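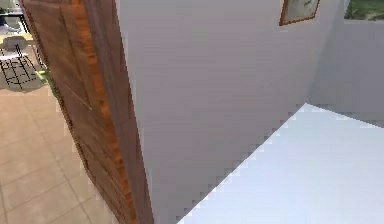 Figure 2.1 An open wooden door and a tiled floor.

Chapter 2
Promoting a Television Series

A drama needs viewers before its first episode goes out. Publicity work starts once the cast is announced and carries on until the last episode. In this chapter we follow Hundville, a crime series in 30 parts, from its first poster to its launch on March 20, 2023. 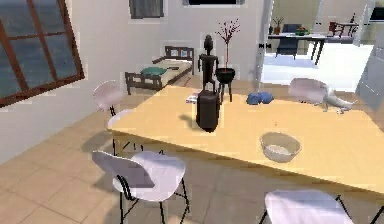 Figure 2.2 A table with white chairs.

The publicist, Solange Sampaio, had a small budget and a lead actor, Pylyp Hordiienko, who was little known outside the theatre. She chose to release the poster first and hold back the trailer. Section 2.1 looks at that choice. Key terms are in bold and are listed on page 322.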